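Kurnunby Supper Club: the December round-up

The Wednesday supper passed off without injury, unless you count the custard. We fed 112 people in two sittings, which is a record, and ran out of chairs before we ran out of food, which is also a record. Last year it was the other way round and we still get letters.

Ayanda Nkuna did the menu again, having sworn in the spring that she would never do it again. Her lentil pie went first. My own beetroot salad lasted the whole evening and came home with me, where it is lasting still.
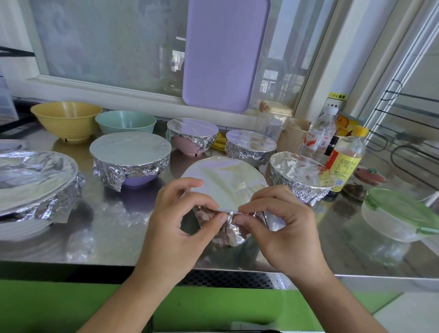
Now, the matter of dishes. Two guests have written to ask why we can't label them. We do label them. We label them with masking tape, the tape comes off in the sink, and everybody then goes home with somebody else's casserole. If you have a blue oval one with a chip in the handle, Thư Triệu would like it back, and she has asked me to say that she knows roughly which street it went to.

The hall at Flandgate has put its hire charge up to £90 a night. For this we get the hall, the radiators and the use of a piano with most of its notes. I did ask whether we could have it cheaper without the piano. They are thinking it over.

January's supper will be soup, bread and whatever cheese survives Christmas. Names to Thư by the end of the month please, and do tell her if you don't eat meat before you sit down to it. Anyone bringing a pudding should also bring a spoon to serve it with. We own 2, and one is a ladle.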